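Hulico Lundora table, light wood, four seats
Review after three months of daily use

Posted Sat 7 April

I looked for a table for a long time before I bought this one. Our old table came with the apartment and it had one leg shorter than the others, so we had lived for years with a folded piece of cardboard under it. When we moved to Bautista Street the kitchen became a little bigger and I decided that we could have a proper table.

The Lundora is made by Hulico and I bought it from the Drirnex store near the ring road. The normal price is 3,051 crowns, but in the January sale it was 1,886, and for this money I did not find anything better. At the normal price I would think one more time. I paid extra for delivery to the door, and the door means the door of the building. We live on the third floor without an elevator.

Assembly

The table comes in two boxes. The flat box with the top is very heavy and one person should not try to carry it on stairs. The second box has the legs, the frame under the top, a bag of bolts and one hex key. The instructions are only drawings, and the drawings are good except in step 4, where you must look closely to see which side of the long rail goes to the outside. I put it wrong the first time. The holes still fit when it is wrong, so you notice it only when the legs stand a little too close together, and then you have to open eight bolts again.

I advise to put a blanket on the floor and build the table upside down. Leave all bolts a little loose until the table stands on its feet, and then tighten them. The hex key from the bag is short and it hurts the hand after some time. I changed to my own long one and it went much faster. In total it took me one evening, with a break for dinner, which we ate on the sofa.

The legs have adjustable feet. You turn them by hand. Our kitchen floor is not straight at all and I needed to turn one foot almost to the end, but now the table does not move. For me this is the best thing about it.

The surface

The color is light and warm, a bit more yellow in the evening under the lamp. The grain is fine and goes along the length of the top, and crumbs are not so visible on it as I was afraid. On our old dark table every crumb looked like a big problem.

The surface is smooth but it does not shine strongly. I was glad for this, as the window is opposite the table and on shiny furniture I always see the window two times. Plates and trays slide easily on it. In the first weeks I put a cloth under everything, then I became lazy, and so far I find two small scratches. One is from a ceramic bowl with a rough bottom, and you feel it with the fingernail. The other I can find only when I look for it from the side. 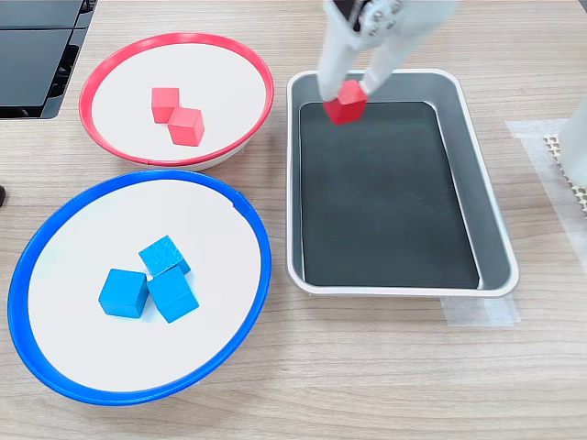
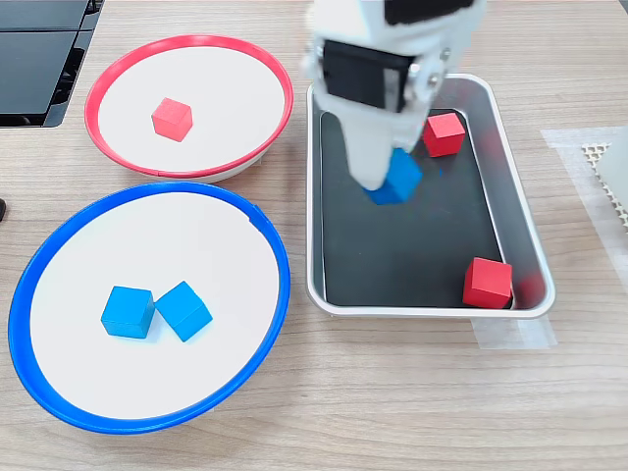
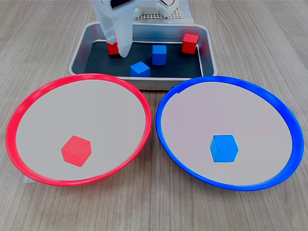

Can you put a hot pot directly on the top?

I would not do it. The care sheet asks for a mat under anything that comes from the stove or the oven, and I follow it. A normal cup of tea has left no marks on ours, also without a coaster.

Cleaning

The care sheet says a damp cloth with mild soap, then a dry cloth. I do the first part every day and the second part when I remember. Tomato sauce goes away without work. Turmeric stayed overnight one time and left a pale yellow place, and I thought this was the end, but after a week of normal cleaning it was gone. Ballpoint pen is more difficult. I have one short line of blue pen near the corner that is still there and I think it will stay.

Do not use the rough side of the sponge. I tried it on the underside first, where it is not a pity, and it made the surface dull immediately.

The gap between the top and the frame collects small things. It is only a few millimeters, but rice goes in there, and you have to take it out with a piece of paper or with the vacuum cleaner. I don't understand why they did not close it with a strip.

Size and sitting

Four people sit comfortably. Six people are possible if they like each other and if the ones at the corners accept a leg between their knees. The rail under the top is quite low. I am not tall and I have no problem, but my brother-in-law touches it with his knees when he crosses his legs, and he mentions it at each visit. If you are tall, please sit at it in the store before you buy. If you have chairs with armrests, measure them also. Ours go under the table with only about 10 millimeters of space.

Hulico sells a bench in the same color for 976 crowns. I tried it in the store and did not buy it. It is hard, and the person in the middle cannot go out without asking everybody. For children it may be practical.

Noise and stability

When somebody writes fast on a laptop, the table is quiet. When I knead dough, it moves a little in the long direction – not so much that I would stop, but a glass of water shows it. I tightened all the bolts again after one month and it became better. The paper does not tell you to do this and I think it should.

Service

One of the plastic caps for the bolts was missing in our box. I wrote to Hulico through the form on their page and got an automatic answer, and then nothing for nine days. I went to Drirnex with my receipt and the person at the desk gave me two caps from a drawer. So if you miss a small part, go first to the store.

What I would change

A longer hex key, a strip in the gap, and the rail two or three centimeters higher. I would also like rounder corners. They are a little soft, but I have hit my hip on the one near the refrigerator many times and I can say they are not soft enough.

I give four stars from five at the sale price, and three and a half at the full price. If your floor is not straight, like ours, add the half star back – the feet are really good.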